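Raltmont, December

Bus was late. Of course it was. Delwyn Kingi ran the last block anyway, coat open, the letter going soft in his fist. 274 Erkis Street. Her house. His now, the letter said, and 1,247 dollars owing on it.

Key stuck. Then didnt.

Cold in there. Smelled like oranges and old radio. Five years he hadn't called. Five! He stood in the hall and said hello like an idiot.

Nothing. The clock going.

He'd had a speech. Had it on the bus, all of it, the sorry part and the part about the money. Gone now. He went through to the kitchen with his shoes still on, she would of killed him for that. Put his hand flat on the counter. She used to roll dough right there, singing, off key, loud.
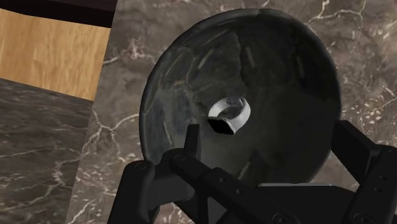

The stone bowl on the kitchen counter.

He didn't touch it. Not yet. Filled the kettle, got down two cups before he caught himself.

Left them both out.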